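Notes for my talk — "The Postcard Still Works"
Small Business Evening, Stedmont Library, Dec 22, 2021

Slide 1: Hello

Wait for the coffee people to sit down. Thank Duygu Dursun for the invite and for moving my slot so I could catch the later train.

I run the mailing side at Alside. That means I spend my days on postcards, the kind that land in your mailbox between the gas bill and the pizza menu. I've been doing it long enough that people at parties apologize to me for throwing them out. (Pause, let them laugh, they usually do. If they don't, move on fast.)

Tonight is about direct mail for small shops. I'm going to stick to things I've done myself or watched a client do, and I'll tell you about one that went badly too.

Slide 2: Who gets the card

Most first mailings go wrong at the list. People spend weeks on the design and then buy whatever addresses are cheapest. Please don't do that!

Start with the folks who have already bought from you. You have their addresses somewhere — receipts, delivery slips, that notebook by the register. Type them up. It's a dull afternoon and it's worth more than any list I can sell you, and yes, I do sell lists.

Ask the room: who has a customer list on paper? On a computer? Nowhere? Talk to the "nowhere" people by name if I know them.

After that, go by streets. Walk out of your front door and think about who could reasonably walk in. A shoe repair place pulls from farther away than a bakery does. A piano tuner pulls from farther still.

Slide 3: The Oláh mailing

This is the story part, so slow down here.

Dorottya Gulyás has a frame shop, Oláh. She came to me in July wanting to reach the whole town. I talked her down to 565 cards, all of them past customers. One picture, one line of text, one offer: bring in the card and get the mat cut free with any frame. She wrote the line herself and it was better than mine. "You still have that print in a tube." That was it! Everyone has a print in a tube.

She got 39 cards back over the counter. I want people to hear that number and not be disappointed, so give it a second. Each one of those was a person standing in her shop with something under their arm. Some of them also bought a second frame, though we didn't track that part, and I wish we had.

Mention: she kept the cards in a shoebox with the sale written on the back of each one. Best tracking system I saw all year.

Slide 4: The one that went badly

Mine. I have to own this one. For Dratetti, who do kitchen tiles, I put two offers on one card. A discount on one side, a free home visit on the other. The phone rang plenty, but callers wanted both, and the girl on the desk had only been told about the visit. Martti Huttunen, who owns the place, was very polite to me about it. Painfully polite.

So: one offer per card. And tell whoever picks up the phone what's on it before it goes in the mail.

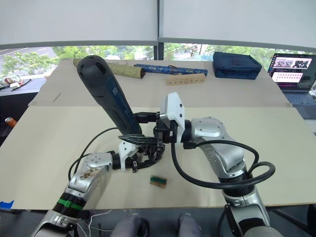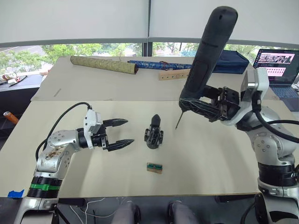
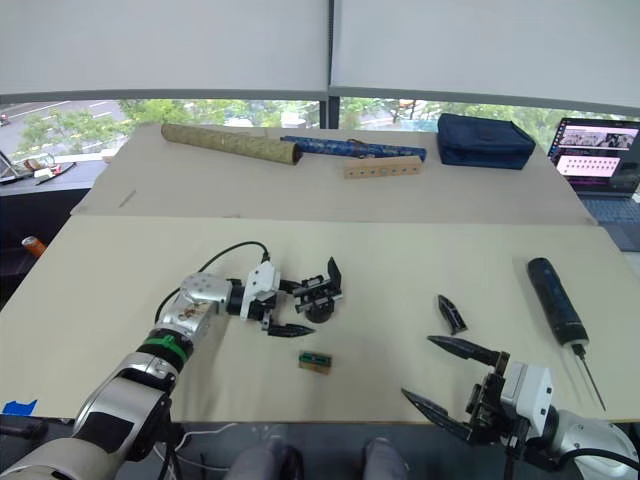
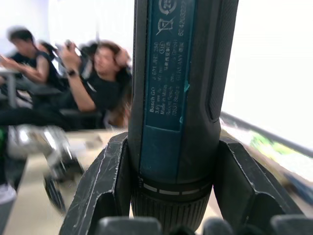
Slide 9: Timing

Back to my notes. People always ask when to mail. I used to have a big theory about this with a chart. I've dropped the chart.

What I say now is to count backward. When do you want the door to open? Allow time for the post, time for the printer, time for you to change your mind about the headline (you will). Then add a week. If you're doing a holiday card and you haven't started yet tonight, I'm sorry, make it a New Year card. Nobody else's will be in the box with it anyway.

Mail twice if you can afford it. Same people, same look, different line. My second cards often do better than the first ones and I don't have a clean explanation. Eldana Woldegiorgis at our office thinks people put the first one on the fridge and the second one reminds them to look at it. Could be.

Slide 10: What to put on the card

Hold up the samples. Pass them down both sides of the room, and get them back this time.

Big picture, few words. Your street address where a thumb won't cover it. Your opening hours — I can't tell you how often those are missing. A phone number in type my dad could read.

Skip the list of everything you do. I know you do a lot. Pick the thing you'd like to be doing on a slow morning and put that on the front.

An expiry date helps. Give people long enough that they don't feel pushed, short enough that they don't file it away. I like a month.

If someone asks about glossy or matte: matte if you want them to write on it, glossy if it's food. I've changed my mind on this before and may do it again.

Slide 11: Money

Don't skip this one even if time is tight, it's what they came for.

Postage is the big cost, so work it out first and let that decide how many you send. Then get quotes from 2 printers, on the same paper and the same size, or you can't compare them. Afiq Raju taught me to ask for the price of the next size up in quantity too. On one job we went from 350 to 393 cards without paying a cent more, simply because of how they sat on the sheet.

Ask for a printed proof. Read it out loud. Call the phone number on it, from your own phone, and see who answers.

Slide 12: Questions

Leave this slide up. If it's quiet, ask who threw out a card today and what was on it.

Likely ones: is email cheaper (yes, send both), do QR codes work (for some crowds, try it on half), can I see the frame shop card (it's in the blue folder).

Collect the samples. Business cards are in my coat, left pocket.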